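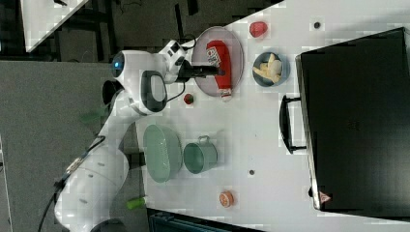 A ketchup bottle on a plate, with a bowl of food, a pale green colander and a small metal pot on a white tabletop.

ELON – The Wegener shared kitchen will begin using a new clearing and storage procedure in June, with tableware, cookware and food sorted at the table before anything is carried to the sink or the shelves. The procedure applies to all eight worktables in the building and replaces a sheet that had been in use since the kitchen opened.

Under the old sheet, users cleared a table by carrying everything to a single counter next to the sinks. Plates, pots, sealed condiments and leftover food arrived at the counter together and were separated there. At busy times the counter filled up, and clean items were often washed a second time along with the used ones.

The new procedure moves the sorting step to the tabletop. Items are divided into three groups: food, tableware and cookware. Food leaves the table first, followed by plates and bowls, then pots and colanders. The table is wiped after the last group has been removed, and again before the next booking if it has stood open for more than an hour.

Trí Diệp, who manages the kitchen, said the order was chosen after a review of how long each table stayed out of use between bookings.

“A typical table has one plate, one bowl, a pot, something to drain with, and a few pieces of fruit left over,” Diệp said. “That is a small load. It should not take up the sink counter for twenty minutes, and with the old sheet it did.”

Condiment bottles are handled separately. A squeezable bottle is to be closed, wiped from the cap down and stored upright in the condiment rack. Bottles left lying on plates have been a repeated entry in the cleaning log. If the cap is not fully closed, sauce collects under the lip and dries there, and the plate then has to be washed even when no food was served on it. The new sheet asks users to stand bottles up between servings as well as at the end of a session.

Ketchup and mustard will be kept in the rack nearest the serving side. Oils and vinegars stay on the lower shelf by the stoves. Any bottle brought from home must carry the user's booking number on a strip of tape and must leave with the user.

Bowls that still contain cut food are to be emptied or covered before they are moved. Sliced fruit and bread may be transferred to a lidded container and kept in the shared refrigerator until closing, at 9 p.m. Whole fruit can go back to the fruit tray if it has not been cut, peeled or left near raw meat. Small round items such as cherry tomatoes and berries are to be gathered into a bowl first, a change made after several were found under the table legs and behind the trash bins.

Colanders and small pots have their own instructions. The kitchen's previous practice was to nest colanders inside pots of a similar width. Diệp said the nested pieces did not dry well, and water was left standing in the bottom of the pot. Both will now be placed upside down on the slatted rack, colanders on the left and pots on the right, with handles facing out. They may be put away on the closed shelves the following morning.

Round plates will continue to be stored in stacks by diameter. Stack height is limited to what fits below the marked line on each shelf upright. Bowls go on the shelf above, also sorted by size, and are not to be placed on top of plates.

The kitchen occupies 3488 square feet on the ground floor of the Wegener building and is used for cooking classes, small catering jobs and private bookings. Its inventory lists over 200 pieces of loose kitchenware. The list was last checked in full during the winter shutdown, when missing and chipped pieces were written off.

Replacement pieces have been ordered through Flullen, a kitchen supply dealer that also services the building's dishwashers. The order covers bowls, pot lids and one long shelf insert. Delivery is expected before the procedure takes effect. If the insert does not arrive in time, the bowls will be kept on the existing wire rack and the shelf labels will be added later.

Labels will be printed in black on white stock and fixed to the front edge of each shelf. Earlier labels were attached to the back wall, where they could not be read once the shelves were full.

The procedure was tried out at two tables this spring. According to Diệp, clearing time fell at both, though the results were not fully comparable – one of the tables stands next to the sinks and the other is at the far end of the room. The trial also showed that users tended to wipe around objects that were still on the table. The final sheet therefore lists wiping as a separate step and places it last.

One item from the trial version was dropped. It asked users to line up all tableware along one edge of the table before carrying it away. Users at the narrower tables reported that pieces near the edge were easily knocked, and the step added time without making the sorting any clearer.

Elar, the cooking school that holds most of the weekday morning bookings, will include the procedure in the first session of each course. Other users will get a printed copy with their booking confirmation, and a laminated one will hang at each table. There is no fee for tables left uncleared, but the kitchen may end a session 15 minutes early for groups that have repeatedly run over.

The cleaning log will stay on its hook by the rear door. A column has been added for the table number, and the column for general remarks has been made wider. Entries are reviewed at the end of each month.

Users who store their own pots or colanders in the building are asked to mark them on the underside before the new labels go up. Unmarked pieces will be moved to the bottom shelf of the hallway cabinet and can be collected during opening hours.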